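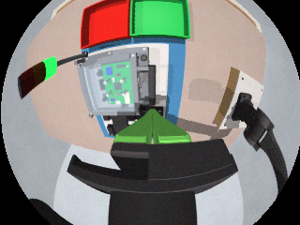

## 4. Color and the Sorting of Returned Mail

### 4.1 Setting

The third part of the study took place in the mail room of the Zemville municipal offices, where returned letters are sorted by hand before being sent back to the department that issued them. Two outcomes are possible at the first stage. A letter is either set aside for address correction or released for filing. Until June, staff made this division with two gray trays, each marked with a printed label on the front edge. The labels were small and often covered by letters hanging over the rim, and supervisors had reported for several years that filed letters were turning up among those awaiting correction.

The change under study was a simple one. The gray trays were withdrawn and the two categories were assigned the colors red (address correction) and green (filing). A red and a green bin, both shallow and open, appear next to each other in the rendering in Figure 4. No change was made to staffing, working hours, or the written sorting rules, which had last been revised by Jérémie Fleury before the study was planned.

### 4.2 Procedure

A total of 3884 letters were followed through the first stage of sorting. Each letter carried a serial number assigned on arrival, so that its final place could be compared with the category it should have received under the rules. The comparison was made at the end of each shift by a reader who had not taken part in the sorting. Where the rules allowed more than one reading, the letter was referred to Florian Riviere, and his decision was treated as final. These referrals came to 347 letters and are reported separately in Section 5.

Staff were told that the trays would be replaced and that a record would be kept of where letters were placed. They were not told which kinds of error were of interest. Shift records were kept in the Skemutis register already in use at the offices, and no names were entered.

### 4.3 Results

Misplaced letters became less common after the change, and the decline was clearest in the last hour of the shift. Under the gray trays, errors had tended to rise as the shift went on. Under the colored ones this rise was weaker, although it did not disappear. Letters wrongly released for filing fell more than letters wrongly held for correction. The second kind of error is less costly, as the letter is read again at the next stage in any case.

Speed changed very little. In the first week several staff members worked more slowly, which Vidal also noted in his earlier work on archive rooms. By the third week the difference could no longer be seen in the shift records.

Interviews were held with 27 members of staff. Most said that they had stopped reading the labels and went by color alone. A smaller group objected to the choice of red, which they took to mean that a letter had been refused or was overdue. One clerk had turned the meaning around for this reason during her first two shifts, and her letters from those shifts were left out of the comparison.

### 4.4 Limits

The Zemville offices handle an unusually even mix of letter types, and the findings should not be carried over to larger mail rooms without further testing. Color vision was not assessed. Red and green are a poor pair for some readers, and a follow-up at the Prestix records center will compare them with blue and yellow under the same sorting rules.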